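Preguntas frecuentes sobre la pinza de mano Fliron

Gracias por pasarte por aquí. Hemos ido juntando en esta página las preguntas que nos llegan casi a diario por correo —y alguna que nos hicieron en persona, café en mano— sobre la pinza de mano Fliron y su kit de demostraciones. Si lo que buscas no aparece, escríbenos sin apuro, que nos gusta contestar aunque a veces nos enrollemos un poco.

Última revisión: 13 de agosto de 2023

¿Qué incluye el kit?

La pinza con sus dos dedos, la montura para la cámara, un juego de almohadillas blandas de repuesto, las láminas con marcadores ya recortadas, el cable de carga y una guía impresa que hemos procurado escribir para personas normales. La cámara va aparte. Muchos laboratorios ya tienen la suya y nos parecía feo cobrarles otra.

¿Necesito tener un brazo robótico para empezar?

No, y esta es seguramente la parte que más nos gusta contar. Puedes pasarte semanas grabando tareas con la pinza en la mano, en tu cocina o en el taller, y pensar en el brazo más adelante. Cuando llegue ese momento, el adaptador Plonia permite montar los mismos dedos en la muñeca del robot, de modo que la geometría del agarre sea la misma en los dos casos. El adaptador se vende por separado y se coloca con 6 tornillos que vienen en su bolsita.

¿Para qué sirven los cuadrados en blanco y negro de los dedos?

Son marcadores fiduciales. Nuestro programa los localiza en el vídeo y a partir de ellos calcula la apertura de la pinza en cada momento, sin sensores dentro de los dedos ni cables que se enganchen en todas partes. Te pedimos solamente que los mantengas limpios y bien pegados. Un poco de harina encima no es una tragedia, pero una esquina levantada sí puede dar lecturas raras.

¿Se puede trabajar con comida y con menaje de cocina?

Claro que sí, y de hecho es lo que más nos piden. Entre nuestros clientes hay escuelas de hostelería, grupos de investigación y hasta una pequeña empresa de comedores que quiere automatizar el porcionado de legumbres.
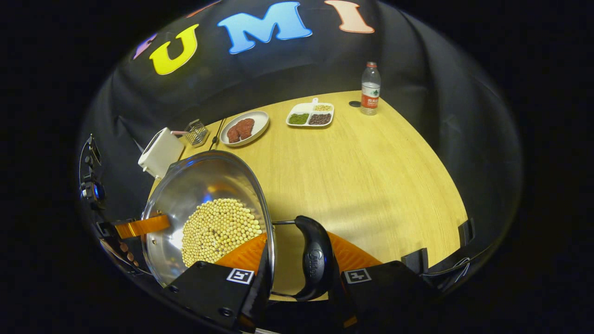
Las almohadillas de los dedos son blandas a propósito, para que se adapten a piezas curvas y resbaladizas, que son justo las que dan más guerra en una cocina. Nos preguntan mucho por las ollas, y entendemos la preocupación: una olla de acero pulido, con su asa negra curva y un buen montón de soja dentro, se puede sostener entre los dos dedos incluso muy inclinada, con la almohadilla naranja apoyada en la pared exterior. El consejo que damos siempre es practicar primero con el recipiente vacío, hasta que la mano se acostumbre al gesto, y después ir añadiendo contenido. Las almohadillas no están pensadas para tocar directamente alimentos que luego se vayan a comer, así que conviene dejar lo que uses en las prácticas fuera del menú.

¿Y los reflejos del acero no confunden al sistema?

Es una duda muy razonable. El metal brillante devuelve luces y colores de todo lo que tiene alrededor, y eso puede complicar el seguimiento si la mesa está pobre de detalles. Nosotros recomendamos dejar unos cuantos objetos a la vista, como platos, bandejas o una botella, y evitar los focos directos sobre la pieza. Un fondo de tela oscura también nos ha dado buen resultado en las grabaciones bajo techo. Si aun así una toma sale mal, el programa te avisa al importarla y decides tú si la repites.

¿Cuántas demostraciones hacen falta?

Depende muchísimo de la tarea, y desconfiamos un poco de quien te dé una cifra redonda. Por darte una referencia nuestra: para enseñar a verter legumbres de una olla a una bandeja con compartimentos grabamos 757 tomas en 17 días, cambiando a menudo la posición de las cosas. Tareas más sencillas, como dejar una taza sobre un plato, han salido adelante con bastante menos.

¿Cuánto dura la batería?

Hasta 2 horas de grabación seguida. Tu muñeca va a pedir descanso bastante antes, te lo decimos con cariño, así que aprovecha las pausas para cargar.

¿Cómo se limpian los dedos y las almohadillas?

Con un paño húmedo y jabón suave, dejándolos secar al aire. Las almohadillas se sacan tirando de la base con suavidad. No las metas en el lavavajillas, por favor: se deforman y luego no asientan bien.

¿Puedo probarla antes de comprarla?

Sí. Nuestro distribuidor, Oksanen, presta unidades de prueba a centros educativos y a empresas, y en marzo abrimos además un turno de préstamo para particulares. Hay que rellenar un formulario corto y dejar una fianza, que se devuelve íntegra cuando la pinza regresa con todas sus piezas.

¿Quién me ayuda si me atasco?

Del soporte se encarga Chi-keung Chang con su equipo, en el taller de Pinutby. Responden de lunes a viernes, en español y en inglés. Si adjuntas un trocito de vídeo del problema y nos cuentas con qué cámara grabas, irá todo mucho más rápido —y si te sale un correo larguísimo, tranquilo, que nosotros los escribimos igual.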